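Masking the gripper out of wrist camera images in Fomov

If your camera is fixed near the jaws, the fingers will be in every image it takes. A segmentation step that doesn't know this will find them, call them objects and pass them to the planner. This page shows how to build a finger mask in Fomov, apply it before segmentation and check that it still fits after you have changed something on the tool.

You will need Fomov with the Windale camera driver installed, a gripper that can be opened and closed from the command line, and a pale, flat surface to work over. Card or white board is fine. It doesn't have to be clean, for reasons given further down.

Before you start

Stop any planner that is running. The mask tool takes control of the jaws and the two will fight over them. Check that the driver is up by running

fomov status

The camera line should say "streaming". If it says "waiting", something else has port 3477 open, usually an old viewer window. Close it and run the command again.

Lock the exposure as well. With automatic exposure the image gets darker when the jaws open and more of the white surface shows, and the threshold you choose at one jaw position will be wrong at the next.

fomov camera lock-exposure

Step 1: Record the jaw positions

A single mask only works if the jaws never move. Ours do, so we record one mask for each of 9 positions from fully open to fully closed, and Fomov fills in between them. Hold the tool over the surface with nothing between the fingers and run

fomov mask record --positions 9

At each position the tool takes 5 images and asks you to shift the gripper a little before the next one. Do shift it. Marks on the surface then land in a different place each time, while the fingers stay where they are in the image, and that difference is what the mask is made from.
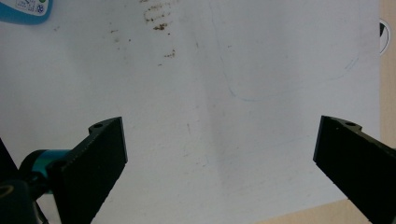
If you skip the shift, stains and pen lines come out as part of the gripper. You will see them later as small islands in the mask, well away from the jaws. Shadows behave in the same way, so turn the tool slightly as well as sliding it.

Step 2: Build the mask

fomov mask build --threshold 6

The threshold is how much a pixel may change between images and still count as part of the tool. Six suits dark, matt fingers. Shiny parts pick up reflections that move when the tool moves, and they may come out with holes in them. Raise the threshold one step at a time until the holes close. If the mask starts to spread over the background you have gone too far.

Where one part stays shiny whatever you do, paint it in by hand:

fomov mask edit

Use the brush on the fully open position first, then press "copy to all" if the part doesn't move with the jaws. Don't use "copy to all" on the fingers themselves.

Step 3: Add a margin

The edge of the mask will be slightly ragged, more so along ridges and notches. Grow it by a few pixels:

fomov mask grow 5

A wider margin is safer for the segmenter but hides more of the space between the tips, and that is where you want to see the object. If you pick up thin things, try a smaller number and accept the odd false edge.

Step 4: Put it in the pipeline

Open pipeline.conf and place the mask ahead of the segmenter:

camera
undistort
mask
segment
plan

The mask must come after undistort only if you recorded it with undistort switched on, as it is by default. If you switched it off, swap the two lines. Getting this wrong gives a mask that fits in the middle of the image and drifts off towards the corners.

Step 5: Check it

Run the viewer with the overlay on and open and close the jaws slowly a few times:

fomov view --overlay mask

The coloured area should follow both fingers. If it lags behind them, the jaw position is reaching Fomov late. Set jaw_delay in the driver settings and try again.

When to record again

Record a new mask if you change the fingers, loosen the camera mount or alter the resolution. Tightening a finger screw can be enough. The Antoniadis planner plug-in reads the mask file only when it starts, so restart it after any change.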